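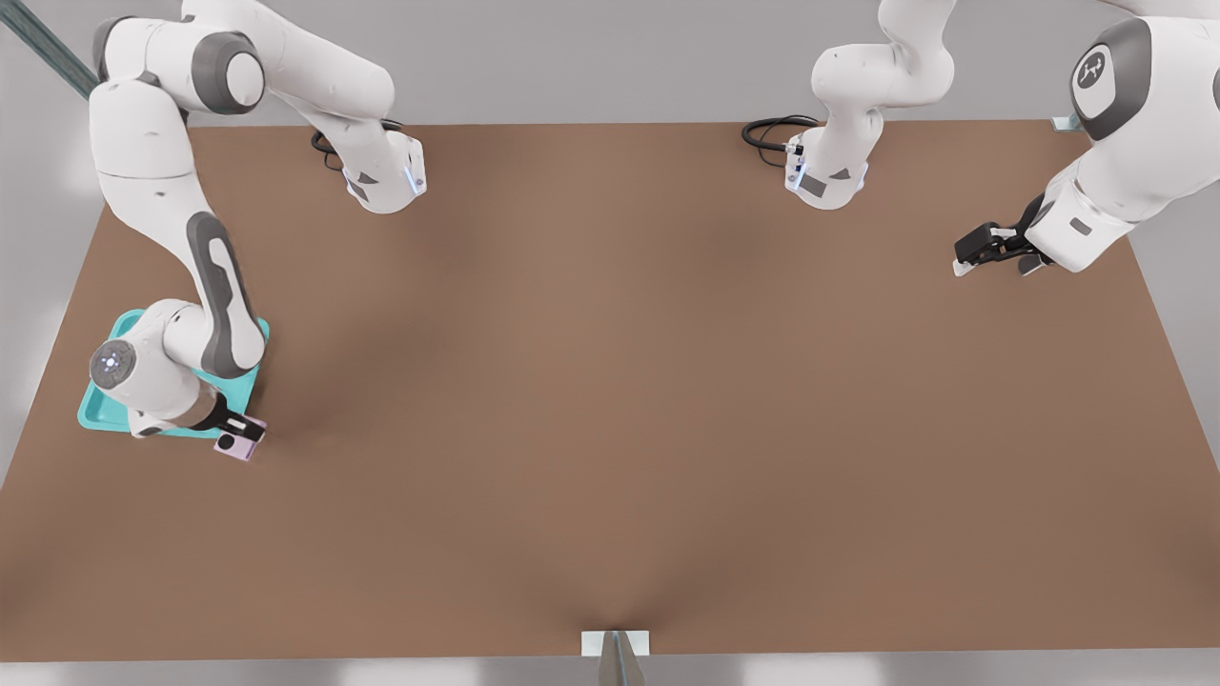 Left arm on tray duty, right arm supervising. Our sim copy of the Sustbridge cell, mid-morning.

1/ Been asked a few times what "looking after the simulated cell" can possibly involve, given that nothing in it wears out. Settle in. I've just spent most of May on one table, two arms and a turquoise tray.

2/ The cell at Sustbridge is real. The one I look after lives on a machine under my desk and is supposed to match it closely enough that anything tried in mine can be tried in theirs without an apology afterwards.

3/ The task sounds like something you'd give a toddler. Small pale thing with black circles on it, shallow tray, put one in the other. The small pale thing is known internally as a Clomo. I don't know why and the person who named it has moved departments.

4/ Job one every morning is the home pose. Both arms go back to where they should be, I read off the joint angles and compare them with the sheet from Sustbridge. If they differ, either someone has edited my file or someone has nudged a real robot and not written it down. Guess which.

5/ (It was my file. I'd edited it.)

6/ Job two is the table. The model had the top three millimetres too high for longer than I'd like to admit. Three millimetres doesn't sound like much until you ask a gripper to close on something nearly flat. Every grasp started with the fingertips trying to occupy the same space as the furniture.

7/ Physics engines have a firm view on two things sharing a space. One Clomo left the cell at a speed I'd describe as postal.

8/ So now there's a touch-off routine. Bring a closed gripper down at four corners and the middle, log the height at first contact, fit a plane, update the table. Same as you'd do on the real one, only without somebody hovering over the stop button holding their breath.

9/ Friction next. The tray's friction value was copied from the tabletop, which was copied from a demo I suspect was about ice. We ran 1,000 place attempts overnight and the tray had wandered by breakfast in a good many of them. Nothing had hit it very hard. It just felt like a change.
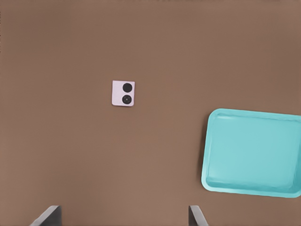
10/ The wrist view is where I do most of my fault-finding, as it doesn't flatter anybody. If the fingers don't sit evenly either side of the view, the camera mount offset is wrong, and every grasp will be wrong by the same amount in the same direction. That's the nice sort of fault. You fix one number and look clever.

11/ The nasty sort is finger timing. Two fingers, one command, and they're meant to meet in the middle. Ours had different damping on each side, left over from a test. One arrived early, shoved the Clomo sideways and waited for its colleague like someone who's got to the restaurant first and ordered.

12/ Found that after reading 1,795 lines of log. It was on line 40.

13/ Before the damping fix, a batch of 3,000 attempts gave us 1,209 clean placements. I showed that figure to the Nikolovski people, who wrote the control side, and they asked politely whether the arm had been switched on.

14/ I'm not posting the figure after the fix until it's been run with the start positions shuffled. I've been burnt before by a cell that was brilliant at picking things up from exactly one spot.

15/ Cables, since somebody always asks. Mine are for show. They've no mass and no opinions. The real ones have plenty of both, so if a path swings the base joint a long way round I flag it by hand and Sustbridge try it slowly first. Modelling the cables properly is on my list, below "holiday".

16/ We keep the whole setup in Volumari, our in-house config store, which has one good rule: you can't save a change without typing a reason. I went back through mine last week. "Fix." "Fix again." "Undo fix." "Table." "Table!!"

17/ My upkeep routine, for those who like a list:
home pose against the sheet
touch-off, five points
close each gripper on nothing and compare finger travel
one slow pick, one slow place, watched all the way through
then the overnight batch

18/ The slow pick is the one people skip. It takes four minutes and it's dull. It's also how I spotted that the wrist was turning the long way round to reach the tray, which on a real arm is how you end up ordering a new cable.

19/ Still open: the tray rim. Come in too low and the Clomo catches the lip on the way over. I've raised the approach height for now, which works and makes each cycle slower, and I've had a message about cycle time already.

20/ Batch goes on at six tonight. I've typed a proper reason in the box this time. It says "tray rim, approach height, sorry about the cycle time".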